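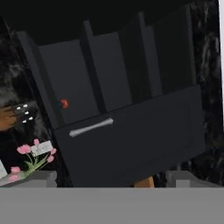

New from Natero: kitchen and cabinet scenes for robot training

Natero has put its Westodow scene pack on general sale, after a spring in which only a handful of labs had access. The pack is a set of 70 simulated rooms for teaching robots to work with household furniture, mainly pulling drawers, opening doors and putting things away. It runs in most of the common physics simulators and comes with a short setup guide.

The main selling point is variety. Each room can be reloaded with different wall finishes, cabinet colors, handles and clutter, so a drawer with a slim bar handle may be set against black marble in one run and plain paint in the next. Camera tilt can be varied too, and steeply angled views are switched on by default. Buyers who want level views only will need to change that in the settings file before their first run.

We tried the pack for a week on a single desktop machine. Installation took 17 minutes, most of it downloading textures. Loading a room was quick, and we got through 1,000 resets overnight without a crash. Drawer joints behaved well - no jitter, and the friction values can be edited per drawer. Dark rooms were the weak point. With a charcoal cabinet and low light, our depth settings needed some work before the drawer edges came out cleanly.

Hajar Kabbaj of El Khatib, the firm selling the pack to small teams, told us an update with more lighting presets is planned for October. She also said that custom rooms can be ordered, with a usual wait of seven weeks. We did not test that service.

The license covers one site and any number of users. Student groups can ask for a reduced rate. Support is by email only, and our two questions were both answered by the following Monday.

A trial version with a few of the rooms can be downloaded from the Jorkgate store. Saved settings carry over to the full pack.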